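Gripper 2, finger pads and marker check
April, second entry

Elibariki says the new pads fixed the slipping. Maybe. He changed the pads and retightened the base screws in the same sitting, so I don't see how he can know which one did it. Going through it again from the start before anyone writes "solved" on the sheet.

Pads are the black ridged foam from Tedent, orange plates behind them as before. The Tedent page claims 2,000 closures before the foam takes a set. I'd believe 200. The last pair had a flat spot long before anyone thought to look, and the log says only "seems fine", three times, in three different hands.

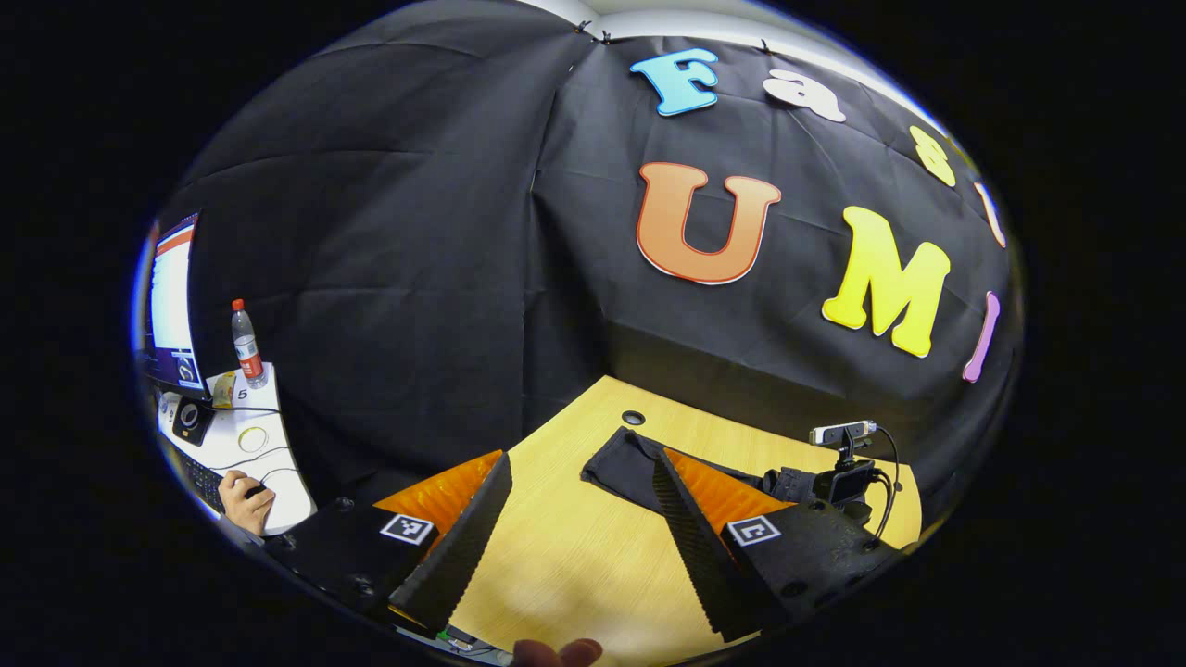

Page last changed: April, 16:40, T. Demchenko

Checked on the bench at the backdrop table. Both markers sit square on the finger bases, one each side. That matters more to me than the foam. If a base creeps, the width reading goes off with it and we blame the grip. Wiped both with a dry cloth, no alcohol, after what it did to the print on the Plumcombe set.

Screws: backed all of them out and put them in again, a drop of threadlocker on each. The Takmont sheet says hand tight is enough. It also says the fingers need no alignment, so make of that what you like.

Open and close 65 times by hand, then read the width at full close. It came back the same 3 times running. Good, but that's a cold tool with nothing between the fingers.

To do:
Repeat with the old pads on and the screws left alone. Elibariki thinks this is a waste of an afternoon.
Ask Teshome for the real foam spec.
Write the pad change date on the sheet, please, all of you.

T.D.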